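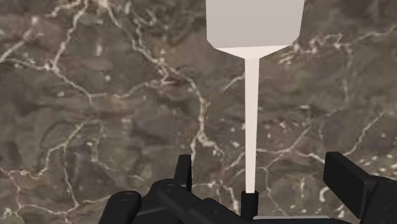

Schon wieder eine Küche ohne Küche

Meinung. Von Ngan-ling Pan

Muss das jetzt schnell loswerden, der Zug geht in 20 Minuten. Also.

Ich war letzte Woche auf Wohnungssuche. Dritte Besichtigung, wieder dasselbe: offener Grundriss, ein Block in der Mitte, keine Tür. »Wohnküche«, sagt der Makler. Er sagt es so, wie andere Leute »Meerblick« sagen. Kostet auch entsprechend. Ich habe gefragt, wo man denn die Tür zumacht, wenn man Zwiebeln brät. Er hat gelacht. Dachte, ich mache Spaß.

Ich mache keinen Spaß. Ich will eine Küche mit Tür. Und ich glaube, ich bin damit weniger allein, als die Prospekte es gern hätten.

Kurz zur Vorgeschichte. Aufgewachsen bin ich in einer Wohnung, in der die Küche am Ende vom Flur lag, schmal, Fenster zum Hof. Drei Leute passten rein, wenn keiner an den Kühlschrank musste. Da wurde gekocht, gestritten, telefoniert, geheult. Meine Mutter hat dort die Steuer gemacht. Tür zu, und der Rest der Wohnung wusste: jetzt nicht. Im Wohnzimmer saß derweil mein Vater und hörte Radio. Auch gut. Zwei Räume, zwei Stimmungen. So einfach.

Heute heißt das »abgeschottet« und gilt als Problem. Die Wand muss weg. Jeder soll jeden sehen, immer. Der Koch soll Teil der Runde sein. Schön gedacht, ja. Nur will der Koch das vielleicht gar nicht. Ich jedenfalls nicht. Wenn mir die Soße gerinnt, brauche ich kein Publikum. Ich brauche fünf Minuten und ein Schimpfwort.

Dann der Krach. Spülmaschine, Dunstabzug, Mixer – alles im selben Raum wie das Sofa. In der Wohnung, die ich zur Zeit untermiete, läuft die Maschine nachts, weil man sonst den Film nicht versteht. Nachts schläft aber mein Mitbewohner Bayu Raju zwei Meter weiter hinter einer Schiebewand, die den Namen nicht verdient. Er arbeitet Frühschicht. Wir haben inzwischen einen Plan am Kühlschrank hängen. Einen Plan! Für eine Spülmaschine. Zwei erwachsene Menschen.

Und der Geruch. Ich sage nur Fisch am Montag, Vorhänge am Donnerstag.

Einwand, kommt immer: Die geschlossene Küche hat die Frauen weggesperrt. Stimmt, da ist was dran, und ich will das nicht wegwischen. Eine Kammer, in der eine Person allein für alle anderen ackert, wünscht sich niemand zurück, ich am wenigsten. Aber hat die fehlende Wand daran etwas geändert? Bei meiner Tante wurde vor Jahren durchgebrochen, großes Projekt, Staub bis in die Kommode. Seitdem sieht mein Onkel vom Sessel aus sehr gut, wie sie abwäscht. Aufgestanden ist er deswegen nicht. Wer spült, ist eine Frage der Absprache, dafür braucht man keinen Statiker.

Zweiter Einwand, Licht und Platz. Kleine Wohnungen wirken größer, wenn man durchgucken kann. Wirken! Das Wort steht in jedem Exposé. Größer sind sie hinterher auch nicht, man hat bloß einen Raum weniger, in den man gehen kann. In der Pandemie haben das viele gemerkt, bei uns jedenfalls im ganzen Haus. Einer in der Videokonferenz, einer am Herd, ein Kind mit Blockflöte. Danach hätte man doch denken können, jetzt kommen die Türen wieder. Kamen nicht. Stattdessen kamen Kopfhörer.

Warum also baut man weiter so? Ich hab da einen Verdacht. Es ist billiger. Eine Wand weniger, eine Tür weniger, ein Fenster, das für zwei Funktionen herhalten muss. Küche im hinteren, dunklen Teil, vorne das Wohnen, fertig. Im Neubauprojekt Vulstead, die zweite Besichtigung, hatte von den Grundrissen in der Mappe kein einziger eine eigene Küche. 934 Euro kalt für zwei Zimmer, wobei das eine Zimmer eben auch die Küche ist. Gerechnet wird es trotzdem als Zimmer. Früher hieß das zwei Zimmer, Küche, Bad. Die Küche ist aus der Aufzählung verschwunden und der Preis ist geblieben. Gestiegen, um genau zu sein.

Auf meine Frage, ob man nachträglich eine Wand ziehen darf, hieß es von der Verwaltung: nur mit Genehmigung, und rückbauen bei Auszug. Plus Kaution extra, 300 Euro. Für das Recht auf eine Tür.

Und dann diese Küchen selbst. Weil man sie immer sieht, müssen sie aussehen, als würde dort niemand kochen. Keine Griffe. Kein Haken, kein Brett mit Krümeln. Der Wasserkocher wohnt im Schrank und wird zum Teetrinken herausgeholt wie das gute Porzellan. Freunde von mir räumen auf, bevor sie anfangen zu kochen, wärend sie kochen und danach nochmal, weil man vom Esstisch aus alles sieht. Eine Küche mit Tür verzeiht da viel. Töpfe stehen lassen, Tür zu, Nachtisch. Morgen ist auch noch ein Tag.

Ich verlange ja nichts Großes. 4 Quadratmeter mehr würde ich dafür gar nicht wollen, nehmt sie mir vom Wohnzimmer ab, das ist eh zu groß für meine Möbel. Ein Fenster wäre schön. Zur Not eine Glastür, wenn es unbedingt hell sein muss, da bin ich kompromissbereit. Und wer offen wohnen will, soll offen wohnen! Die haben ja die Wahl, in praktisch jeder Anzeige. Mir geht es um die anderen, die Zwiebelbrater und Frühschichtler und die, die beim Telefonieren gern mal irgendwo verschwinden.

Liebe Bauträger, liebe Architekturbüros: zeichnet wenigstens eine Variante mit. Eine pro Haus, meinetwegen im Erdgeschoss zur Straße raus. Ich wette, die ist als erste weg.

Bayu meint übrigens, ich übertreibe. Er hat es mir vom Sofa aus gesagt, ich stand am Herd und hab ihn wegen der Dunsthaube erst beim dritten Mal verstanden.

So, Zug. Nächste Besichtigung ist am Freitag, Altbau, vierter Stock ohne Aufzug. Laut Anzeige »Küche separat«, steht da wie eine Warnung. Ich bring schon mal den Mietvertragsstift mit.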